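How to Write Your Biographical Statement for the Akmont Alumni Register

The Akmont Alumni Register publishes a short biographical statement for each member who wishes to submit one. Statements are printed in the September edition and kept in the reading room at Lodhi Hall, where families and local historians consult them regularly. The following guidance applies to new statements and to revisions of older ones.

Before You Begin

Gather the dates and place names you intend to use. Members often remember the year they left a town but not the year they arrived, and the editors cannot check these details for you. School certificates, letters and old address books are good sources. Where a date remains uncertain, give the decade.

Step 1. Open with where you come from

State your place of birth and the place where you spent most of your childhood, if the two differ. One or two sentences are enough. Abrehet Tufa, whose statement is often shown to new members, began with "I was born in Ploten in 1974 and left it at the age of 3, so the town I describe as home is the next one along the river."

Step 2. Choose the events that matter

Select a small number of events from your education, work and family life. A full list of positions held belongs in a résumé and will be returned for shortening. Military service, public office and long periods of residence abroad should be mentioned where they apply.

Step 3. Write in one voice

Use either the first person or the third person throughout. The Register accepts both. Please spell out the names of schools and employers the first time they appear – abbreviations that were familiar at the time may mean little to a later reader.

Step 4. Ask permission

Living relatives may be named only with their consent. Former spouses and minor children are normally left out.

Step 5. Check the length and submit

Statements may not exceed 1599 characters, including spaces. The short form, used in the printed index, is limited to 790. Send both versions together to the biographical editor, Shanthi Kodikara, at the Tostolier Street office. A proof will be mailed to you before printing, and corrections should be marked on the proof itself.
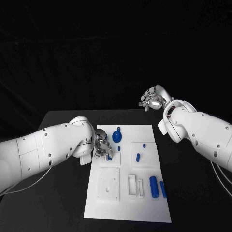
Proofs that are not returned will be printed as they stand. Members who wish to withdraw a statement may do so in writing at any time before the edition goes to press.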